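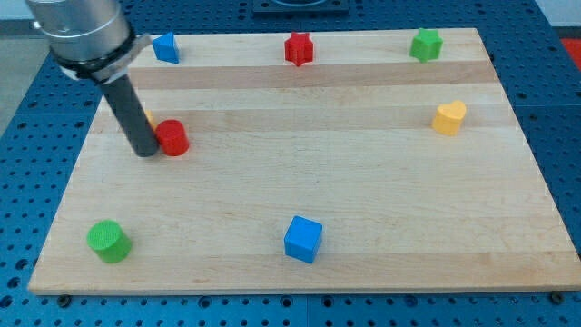

Schiebeaufgabe auf dem Holzbrett, Stab neben dem roten Zylinder.

Nach der ersten Woche Teleoperation liegt genug Material vor, um ein paar Dinge festzuhalten. Aufgabe ist das Verschieben farbiger Blöcke nach kurzer Textanweisung: »Schiebe den blauen Würfel zum grünen Zylinder«, »Trenne den roten Stern vom blauen Dreieck« und so weiter. Greifen ist nicht vorgesehen. Am Flansch sitzt nur eine Klemme mit einem dunkelgrauen Stab, dessen Spitze auf Höhe der Brettoberfläche geführt wird. Gesteuert wird in zwei Achsen, Höhe und Orientierung hält der Regler konstant.

Aufgenommen sind bisher 3484 Episoden, davon nach Durchsicht 2757 brauchbar. Der Rest verteilt sich auf Abbrüche, vertauschte Anweisungen und einen Nachmittag, an dem die Zeitstempel von Arm und Kamera auseinanderliefen. Letzteres war mein Fehler: Der Logger (intern Ollix) nahm nach einem Neustart wieder die lokale Uhr des zweiten Rechners. Ist behoben, die Prüfung läuft jetzt vor jeder Sitzung.

Zur Bedienung. Die Vorgabe über Geschwindigkeit ist der Vorgabe über Position klar vorzuziehen, jedenfalls mit unserem Joystick. Bei Positionsvorgabe springt die Spitze beim Nachfassen, und diese Sprünge lernt die Policy mit. Totzone und Kennlinie habe ich zweimal geändert. Die Aufnahmen vor der letzten Änderung bleiben im Datensatz, sind aber markiert.

Zylinder sind unangenehmer als erwartet. Trifft der Stab nicht mittig, läuft der Block seitlich weg, und man fährt einen Bogen, um ihn wieder einzufangen. Corina Zwahlen macht das mit kurzen, versetzten Stößen, Fabian Steiner schiebt langsam durch und korrigiert laufend. Beides führt zum Ziel, nur sehen die Trajektorien völlig verschieden aus. Ein Modell, das auf beiden trainiert ist, zögerte im ersten Test am Kontaktpunkt — vermutlich Mittelung zwischen zwei Strategien. Ich trainiere deshalb gerade getrennt und vergleiche.

Sterne und Herz haken dagegen gern an der Spitze, was beim Schieben hilft und beim Lösen stört. Wer zu früh seitlich wegzieht, dreht den Block mit. Rückzug also immer entgegen der Schubrichtung, erst dann zur Seite. Das steht jetzt auch in der Anleitung für neue Operatoren.

Eine Sitzung dauert 40 Minuten, danach Wechsel. Mit 60 haben wir angefangen, gegen Ende wurden die Bewegungen hektischer und die Pausen vor dem ersten Kontakt länger.

Offen ist die Verdeckung. Steht ein Block aus Kamerasicht hinter dem Stab, bleibt oft nur ein schmaler Rand übrig. Thaddäus Marti möchte eine zweite Kamera, ich würde zuerst mehrere Bilder als Eingabe versuchen. Die Konfiguration dafür liegt im Branch »sornoletti«, Ergebnisse folgen, sobald der Lauf durch ist.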